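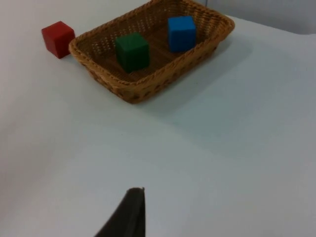 Kulari Wrestling runs a live show at the Pandthorpe Memorial Hall every month except January, and these are the questions that land in our inbox most often. If yours isn't answered, send it through anyway and one of us will write back, usually in the evening after work. We do get a lot of mail about the door draw in particular, so let's start there. It's run with painted wooden cubes, and every colour matches a block of seats. If your colour comes out, hang on to your ticket stub and see the merch table at interval.

How much are tickets and where do I get them?
Online through our bookings page, or over the counter at Arumugam Newsagency on the main street in Isden, which has been selling them for us since our second show. Kids under 8 get in free if they sit on a lap. There are 146 seats on the floor and we don't squeeze in extras, so please book early for the June show, because the title match always sells out.

What time does it all start?
Doors open at 6 pm and the first bell is at 7. You'll be on your way home by 10, unless the main event goes long (and we rather like it when it does!).

Is it suitable for children?
We think so, and plenty of ours grew up at ringside. There's booing, there's body slams, and the villains will probably be rude about your footy team, but we keep the language clean and there's no blood. It gets very loud when the tag teams come out, so earmuffs are a good idea for the littlies.

Who holds the Kulari Heavyweight Championship at the moment?
The Isden Hammer, who won it in a cage match and has been unbearable ever since. Our longest reign so far belongs to Captain Drought at 121 days. We keep a full list of title changes on the History page, with match times where somebody remembered to write them down.

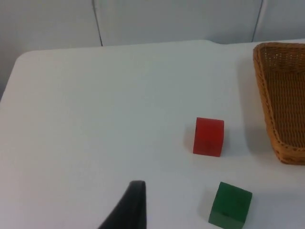

Can I meet the wrestlers?
Yes, please do, they love it. Signings happen at interval and again after the last match, and you're welcome to bring your own poster or magazine to be signed. There's no grand set-up to be shy of — just wander over and say g'day. We do ask that you keep it to 2 items each while there's a queue behind you.

Is there parking?
Free parking behind the hall, entry off the laneway. It fills up quickly, so try the oval if you're running late.

How do I become a wrestler?
Come along to a beginners' class first. You'll spend most of it learning how to fall over, and you'll be sore in places you'd forgotten about. You need to be 16 or older, with a parent's signature if you're under 18. Wear a T-shirt and trackies, and bring plenty of water.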